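Skirnville Household Spending Diary, version 4
README and data card

What you are getting

A set of self-reported spending records from households in Skirnville. Each household kept a diary of everything it bought through April and handed it in at the end. The diaries were typed up, cleaned, and put into one table with a second table for household details. The download is small and opens in any spreadsheet program.

Please read the rest of this page before you make a chart. Earlier versions went out with a one-paragraph note, and people used the numbers for things they can't support. I maintained those versions too, so part of the blame is mine.

Files

diary.csv – one row per purchase
households.csv – one row per household
categories.csv – the list of spending categories, with short definitions
changes.txt – what was altered between versions, and why
README – the page you are reading

Columns in diary.csv

household_id: a code that links to households.csv. It does not carry over from version 3, so don't try to match families across versions.
day_number: the day of the diary on which the purchase was written down. People were asked to write things down the same day. I doubt many of them did. Entries bunch up at the ends of weeks in a way that looks a lot more like catching up than like shopping.
category: one of 20 labels. See below for my complaints.
amount: dollars and cents, tax included, or so the instructions said. A good share of the amounts end in round numbers, and stores in Skirnville do not price things that way.
paid_by: cash, card, check, other. "Other" is a mess and I would drop it.
note: free text, with names and addresses taken out. Often blank.

How the diaries were collected

Households were recruited through a flyer and a mailing. Anyone who wrote back was sent a booklet. There was no random draw, whatever you may have read in the write-up that went around with version 2. People who answer a flyer about writing down their spending are people who don't mind writing down their spending, and I would guess they differ from their neighbors in exactly the ways you care about.

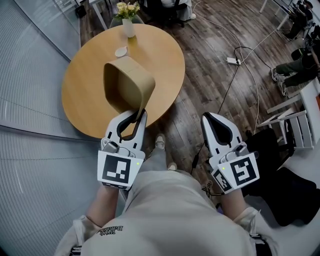

The booklet itself changed between versions. In version 3 it had a separate page for eating out. In version 4 that page was gone and meals went in with groceries unless the person thought to say otherwise. If you compare the two, you will see restaurant spending fall off a cliff. It did not fall off a cliff. We changed a page.

Two data entry people typed each booklet separately, and a third settled the differences. This part I do trust. The typing is good. What was typed is another matter.

Known problems

Missing days. A blank day may mean nothing was bought, or it may mean the booklet was in a drawer. The table can't tell you which. Version 2 filled blank days with zeros. Version 4 leaves them blank, and you should too.

Big purchases. Households were told to leave out cars, furniture, and appliances. Some left them out. Some didn't. Some seem to have put in the monthly payment. I have flagged 12 rows that look wrong on their face, in a column called check_me, and there are surely others.

Rent. Please don't use the rent figures. People who share a house reported the whole rent, or their part, or both in different weeks.

Categories. "Personal" and "household" overlap so badly that I would merge them before doing anything else. Shampoo shows up in both, sometimes in the same diary. "Gifts" includes money sent to relatives, raffle tickets, and at least one tank of gas.

Underreporting. Alcohol, tobacco, and lottery tickets are low, as they are in every diary I have ever handled. I have seen people multiply these by a correction factor borrowed from somewhere else. I don't know where the factors come from, and I have never gotten a straight answer when I asked.

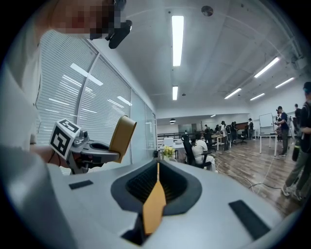 Toshio Kikuchi thinks I am too hard on the thing: the totals for groceries and gas hold steady from week to week, he wrote after reading a draft of this card, and a steady wrong number can still be useful if all you want is the direction of change. He would also keep the "personal" category as it stands, on the grounds that the household knew what it meant.

I'll give him groceries. Gas I'm not sure of, as a few diaries stop listing it halfway through and nothing in the notes says the car was sold. On "personal" we disagree, and both codings are in the file so you can pick.

What it might be good for

Teaching people to clean a messy table. Looking at how people describe their own spending, for which the note column is better than the amounts. Rough comparisons of grocery spending between small and large households, if you show the spread and not just the average.

What I would not use it for

A cost of living figure for Skirnville. Any claim about poor households, as only 8 of them are marked as low income and that mark was self-chosen. Any ranking of towns.

Changes and contact

Last edited 13 Apr 2024, to add the check_me column to last year's diaries. Catherine Dalgleish keeps the paper booklets and can look up a single entry if you send the household code and the day number. Corrections are welcome, with the row attached. Please don't send a corrected copy of the whole file, as I have no way of knowing what else was changed in it.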